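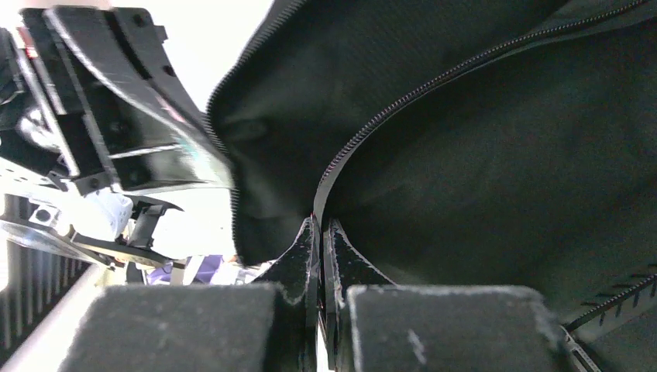

Diary > Spring > Odds and ends
Mar 23, 2021
22 comments

Slow one today. Walked down to Grastgate before breakfast – nearly 7 miles there and back, and my knees know it! The bakery had those almond things again so I bought two (ate both on the bench, no regrets). It was windy enough that I zipped my black jacket right up to my chin.
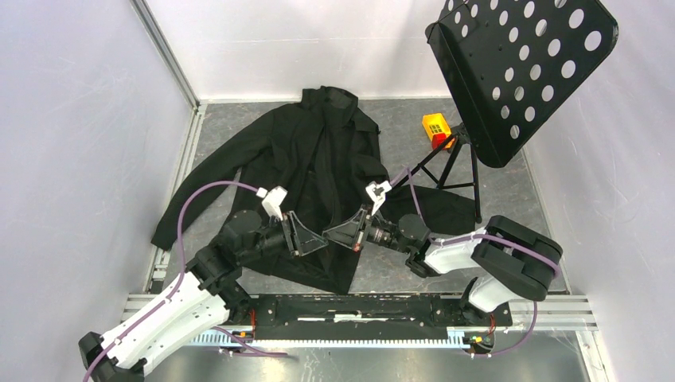
Evening

Soup, then a long call with Amedeo. He's set on renting the cabin at Ludier in May and wants me to bring the big tent too – who needs a tent at a cabin? Told him I'd think about it. Bed by ten, I hope.

7 shares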